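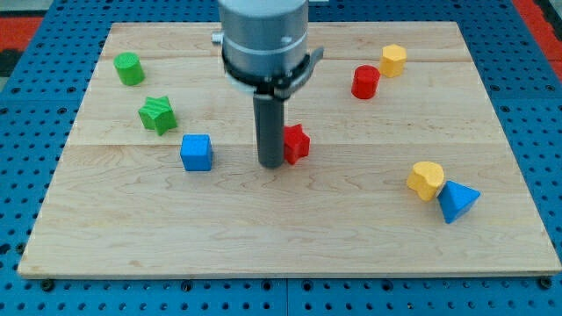
Toy maker brings robot arms into its Bresville block room

November 15, 2019

Wooden toy firm Juvolano has put 2 robot arms to work in the block room at its Bresville factory, where painted shapes are sorted before they are packed into sets. The company says no jobs have gone, but the day looks quite different for the people who work there.

The arms were supplied by Ding, an automation company based in Utdale. They move painted blocks such as stars, hearts, cubes and cylinders across a wooden board, using a single straight finger to push each one towards the right place. Until this year all of the sorting was done by hand at two long benches by the loading door.

Juvolano employs 90 people at Bresville. Those in the block room used to spend a full shift on sorting, standing for most of it. They now spend half the shift at the arms and the other half on inspection, repairs to the paintwork, or packing. Each arm has one person beside it who puts out the blocks, watches the pushing and takes over if a piece ends up on its side or two get jammed together.

Each arm handles about 1000 blocks in a shift. That is slower than an experienced sorter, and the company does not expect it to change much. It wanted the arms for the steady, repeated part of the work, which had been the main cause of wrist and shoulder complaints in the room. Staff had raised the problem several times, and an outside health adviser recommended last winter that nobody should sort for a whole shift.

Training took 3 days for each worker. It covered starting and stopping the arm, clearing the board safely, and teaching the system a new shape when one is added to the range. The last part has proved the hardest. Stars caused trouble in the first weeks, as a push on one of the points tends to turn the block instead of moving it along. Hearts were not much better. Block room staff worked out with Ding's engineers where the finger should touch each shape, and the settings now in use are largely theirs.

Workers who have completed the training have moved up one pay grade. The union branch at the factory had asked for this before the arms were switched on, and it was agreed in writing together with a promise that there would be no compulsory redundancies in the block room for two years. The branch says it is satisfied with the pay but less so with the shift pattern. Under the old system people could swap hours among themselves fairly freely. With a trained person needed at each arm at all times, swaps have to be approved a week ahead, and several staff with young children have said this makes things harder at home.

There have been complaints about noise too, though the arms themselves are quiet. The alarm that sounds when an arm stops was set loud enough to be heard in the paint shop next door. It has since been turned down and a light added over each station.

Some of the older hands say they miss the talk at the benches. The new stations are several metres apart, and the person at the arm is meant to keep an eye on the board. Juvolano has moved the tea break so that the whole room stops together, something it had ended a few years ago to keep the line going.

The company will look at the arrangement again in January, after the Christmas orders have gone out. It will then decide whether to order another arm for the puzzle room, where the pieces are flatter and harder to push. Staff there have been asked for their views and can try out the block room stations before the review.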